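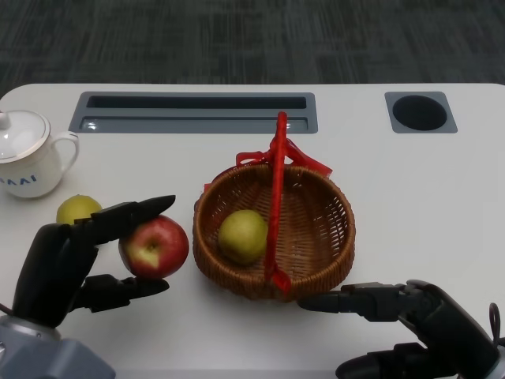

Chapter 2
Buying a pair of hands

By the end of this chapter you should be able to:
read a supplier's offer for a two-armed robot and say what is missing from it
choose a test task that suits your own work
keep a trial sheet that someone else can follow
write a short review that your boss could use to make a decision

2.1 The offer on the table

I like shopping for robots far more than I like shopping for shoes, and I've made more mistakes at it. My first arm (a single one, bought second-hand, long before I taught this course) arrived with no power lead and a manual for a different model. I'd read the advert four times and never once asked what was in the crate. So we're going to start with the paperwork, dull as it sounds, and then get on to the fruit.

The kit we'll follow through this chapter is the Markireck, a two-armed bench robot sold to colleges and small workshops. Garnis makes it. Plovanetti hires it out, and it was the hire offer that I took up for the trial, at 1,000 pounds a month with delivery on top. The hire sheet ran to 2 pages. I've had longer instructions with a kettle.

A fair amount of it was useful, mind you. It told me the kit came with two arms, a jointed black hand for each, a head camera, wrist cameras and the software for running it by hand or from stored moves. It told me how long the hire ran and who paid if something got dropped in the lift. The thing it didn't tell me was how well the hands could pick anything up. There was a line that said the Markireck "handles everyday objects with ease". Underline that sort of sentence whenever you meet it. Which objects? Whose ease? If I buy a van I want to know how much it carries, and "goods" won't do as an answer.

Before you read any further, get hold of an offer for any robot product you like (most suppliers will send one if you ask nicely) and sort what it says into three heaps. The first heap is for facts you could check with a ruler, a scale or a clock. The second is for promises, such as training, repairs and updates. The third is for adjectives. You'll be surprised at the size of the third heap. Mine was enormous!

2.2 Picking a task

People new to this nearly always choose a test that's too clever. They want the robot to make a sandwich or sort a drawer of cables, and after a week they've learned that the job is hard, which they knew on Monday. I want you to pick something you could explain to a seven-year-old. Put the fruit in the basket. There.

Fruit is lovely stuff for this. It's cheap, it's roundish without being properly round, and every piece is a bit different from the last. An apple has a dip at the top and shiny skin. A pear has a fat end and a thin end, or is supposed to, though some are so nearly round that you have to look twice. You can use the same few pieces for days, and then you can eat them, or at any rate make a crumble and say nothing.

The basket matters more than you'd think. I could have used a plastic tub with a wide mouth, and the robot would have looked terrific. A wicker basket with a tall handle going right over the top is another matter. The handle cuts the opening into two halves, so a hand coming in from one side has to think about which half it's aiming for, and the red ribbon tied to it is one more thing to brush against. If your real work involves boxes with flaps or bags with straps, then you want a container that gets in the way a little.

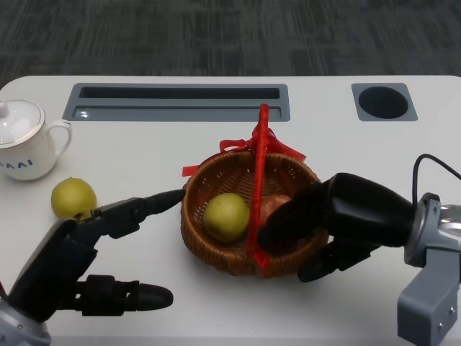

You'll also need to decide which hand does what. With a two-armed kit it's tempting to treat the arms as twins and let either of them do anything. I'd write it down instead: which side the loose fruit starts on, which hand goes to it first, and whether the other one is allowed to help. On the Markireck the arms can be set to share or to take turns, and the results from those two settings shouldn't go on the same sheet. I mixed them up on my first afternoon and had to throw the lot away.

Then there's everything else on the table. Leave some of it there. A mug with a lid, say, off to one side. Real benches have mugs on them, and a robot that only works on a perfectly bare surface is going to make you very unpopular in any shared workroom. Just keep the extra things in the same places from one try to the next, or note it down when they move.

Try this
Choose a task from your own home or workplace that uses one container and no more than a few objects. Write it in one sentence. Give the sentence to a friend, with the objects, and watch what they do without helping them. Rewrite the sentence wherever they had to guess.

2.3 What counts as a go

Now for the bit my students grumble about. You have to say what a successful go looks like before you start, in writing, and you have to stick to it when the robot does something charming that isn't quite what you asked.

For the fruit task my sheet said this:

A go starts when the supervisor presses start.
A go ends when both hands have stopped moving, or when the supervisor presses stop.
It passes if the chosen piece of fruit is resting inside the basket and no hand is touching it.
It fails if the fruit lands on the table or the floor.
It fails if the basket tips over.
Anything else is written up in words and marked "unclear".

That last line is the one I'd fight for. On some sheets I've been sent by suppliers there's no room for "unclear", and everything a bit odd has slid quietly into the pass column. Suppose the apple ends up balanced on the rim. Suppose it's in the basket but a fingertip is still resting on it when the clock runs out. You may well decide later that those are fine for your purposes, and good luck to you, but you can't decide it if you never wrote it down.

I asked for 20 goes in each setting. That isn't many, and a statistician would pull a face at me, but it fits into a morning with time for tea, and it's enough to show you whether a kit is hopeless, promising or somewhere in the muddle between. For a buying decision that's often all you want at this stage. Chapter 5 comes back to how many goes you'd need to compare two kits fairly.

2.4 Where to put your eyes

It's natural to watch the hand that's moving. Try to watch the other one. Half the trouble I've had with two-armed kits came from the idle arm, which somebody had parked where the busy one needed to go, and you don't spot that if you're gazing at the fruit.

The wrist cameras help a lot here, once you get used to them. The picture tips over to one side as the wrist turns, and for the first hour it's like watching telly lying on the sofa. Stick with it. From the wrist you see the far hand coming in over the rim, and the outside of the basket, and the gap between the two, none of which is easy to judge from above.

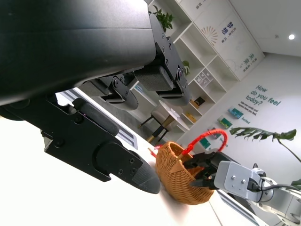 Before hiring anything with wrist cameras, ask three questions. Can you save the pictures in a form that opens on an ordinary computer? Can you save them from all the cameras with the same clock? And whose are they once the hire is over? The Plovanetti sheet was silent on the last of these, so I rang up and then asked for the answer by email, and got it, in plain words, the following day. Full marks for that. A supplier who answers a dull question quickly is worth something, and I put it in the review.

A word on the room. Cameras see whatever is behind the table too: shelves, plants, lettering on the wall, the ceiling lights. If you're going to share your recordings with a supplier, have a walk round first and take down anything you wouldn't want a stranger to read. Check the windows and lamps while you're at it. A white table under strong light can wash out to almost nothing on one side of the picture, and then you're blaming the software for something a blind would have fixed.

2.5 Two hands on one apple

The most interesting claim in the offer was a single line near the end, which said that the hands could "work together on one item". I nearly missed it! Passing an object between hands, or steadying it with one while the other gets a better hold, is a much harder thing than picking it up and dropping it in a basket. Each hand has to come in without shoving the fruit out of the other's grip. Fingers made of flat plates and pivots are stiff things, so the pads on them have to do the work of being gentle.

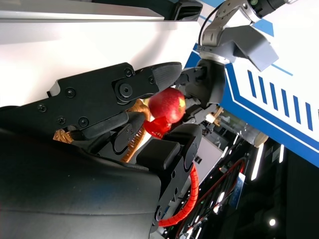 So give it a sheet of its own. Write down which hand arrives first, where on the fruit each one touches, and which lets go. Take the fruit out afterwards and have a look at the skin under a lamp, then put a small sticker on any mark you find so you don't count it again next time. Listen, too. Motors that are pushing against each other often hum, and if you hear that, press stop and write "hum" in the notes column. My own notes column is mostly single words like that, and it's the part I go back to.

Keep an eye on the cables as well. When two wrists come close together there are loops and sleeves on both sides, and I'd want to know from the supplier how much slack each one needs and what a replacement costs.

2.6 Setting one offer beside another

While I had the Markireck on hire I also asked for an offer from Pangilinan, who sell a kit outright and don't hire. Their sheet was longer and much fuller on servicing, though thinner on the hands themselves. To put the two side by side I drew up a plain table with one row for each thing I cared about, and left a blank wherever the offer said nothing. Don't fill the blanks with guesses. Send them to the supplier as questions, all in one message, and give a date for the reply.

My rows were: what's in the crate, what it runs on, who mends it, what the hands are said to hold, what the cameras save, what happens at the end. Yours will be different. A bakery would want a row on cleaning, and a school would want one on where the stop button is and whether a child can reach it.

Exercises

1. Take the phrase "handles everyday objects with ease" and rewrite it as a claim that could be tested in a morning.

2. Write pass, fail and unclear rules for putting a pear into a basket that already has a pear in it.

3. A supplier's sheet shows no unclear goes at all. Draft a polite email asking how odd results were marked.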